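首页 > 关于我们

关于特罗斯塔塞尔语言学校(Trostasel)

特罗斯塔塞尔语言学校是一所面向成年人的北欧语言学校,开设丹麦语、挪威语、瑞典语和冰岛语课程。学校由两位教师创办,教务长布林希尔迪·埃斯基尔森(Brynhildur Eskildsen)负责课程和师资,校长吉斯兰·麦金泰尔(Ghislain McIntyre)负责行政与对外合作。

学校最初只有冰岛语和丹麦语两门课,租用写字楼里的两间教室,晚上上课,白天教室归另一家会计培训机构使用。后来学员提出想学瑞典语的越来越多,我们才陆续增加了另外两门语言。2021年5月1日,学校迁入现在的校区,同时把原来分散的教材、录音和试卷重新整理,编成统一的四级课程。

我们教什么

每门语言分为入门、初级、中级和高级四个级别。每个级别60课时,分20周上完。入门级不要求任何基础,从字母和发音讲起。丹麦语的发音对中文母语者比较难,入门级前四周基本不讲语法,只练元音、喉塞音和连读。冰岛语则相反,变格和变位从第二周就开始,学员需要有课后背诵的时间。

中级以上的课程使用原文材料,包括报纸短评、广播节目文字稿、租房合同、求职信和政府部门的通知。高级班每学期读完一本中篇小说,书目由任课教师在开学前公布。

除常规班外,学校还开设以下课程:

留学预备班:针对已经拿到录取通知的学生,重点是听课笔记、课堂讨论和书面作业的格式。
职场班:为企业员工开设,可以在学校上课,也可以由教师到企业授课。兹克盖特(Zirkgate)航运代理公司和武特克斯(Wutex)纺织公司的员工目前在这个班学习丹麦语。
翻译工作坊:每月一次,由学员提交译稿,集体讨论。参加者需达到高级水平。
暑期班:每年7月开课,只设入门和初级,白天上课。

教学方式

常规班每班人数有限制,教师需要在每次课上听到每个学员开口。课堂上使用目标语言的比例随级别提高,入门级可以用中文提问,中级以上原则上不用中文。作业每周一次,书面作业由任课教师批改后发还,错误只标出位置和类型,由学员自己改正后再交一次。

每个级别结束时有一次考试,分听力、阅读、写作和口语四部分。口语考试由两名教师主持,其中一名不是任课教师。未通过的学员可以在下一期免费重听,但不保证同一时间段有座位。

学校不颁发学历证书,也不代办任何国家的官方语言考试。结业证明上写明所学级别、课时和考试成绩,可用于单位报销或个人存档。

教师

任课教师中既有母语教师,也有在北欧学习或工作多年的中国教师。入门级一般由中国教师讲语法,母语教师带口语;中级以上由一名教师负责到底。所有新教师在独立授课前须听课一个学期,并在教研组内试讲。

埃斯基尔森老师在雷克雅未克长大,先后在哥本哈根和中国学习,现在教冰岛语高级班和翻译工作坊。学校使用的冰岛语变格练习册由她编写,最近一版修订了数词和指示代词两章。麦金泰尔校长早年从事教材出版工作,现在每学期仍教一个瑞典语入门班。

图书室

图书室收藏北欧语言图书300余册,以小说、儿童读物、词典和旅行指南为主,大部分由奥斯塔普丘克(Ostapchuk)书店协助订购,一部分由学员捐赠。在读学员每次可借2册,借期三周,词典和有声读物不外借。儿童读物虽然浅显,但口语成分多,适合初级学员,借阅率一直最高。

图书室周末下午有阅读小组活动,丹麦语和瑞典语轮流进行。已结业的学员也可以参加,不需要报名。

校区与交通

教室和办公室在同一层,图书室在楼下。校区周边地势平坦,骑车或步行来校都比较方便。开车来的学员请事先与办公室联系,晚间车位较紧张。 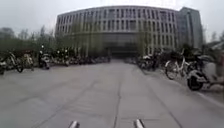 水泥路面与路边停放的两轮车 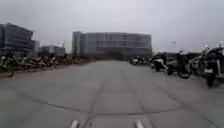
办公室在上课日从中午开到晚课结束。如果需要领取教材、补办结业证明或者调换班级,请在晚课开始之前来,上课期间前台只有一人值班。

报名与试听

常规班每年春秋两季招生。没有基础的学员可以直接报名入门班;有基础的学员需先参加分级测试,测试包括一份笔试和十分钟面谈,不收费。分级结果由教务处在三个工作日内通知,对结果有疑问的可以申请换一位教师重新面谈。

每个班的第一次课可以试听。试听后决定不读的,学费全额退还,教材未书写的也可以退。开课后因工作调动或身体原因中断学习的,剩余课时保留一年。

企业团体报名请直接与校长办公室联系,并在来信中说明人数、目前水平和希望的上课时间。应聘教师请将简历和一份教案寄给教务处,教案语言不限,级别请选入门或初级。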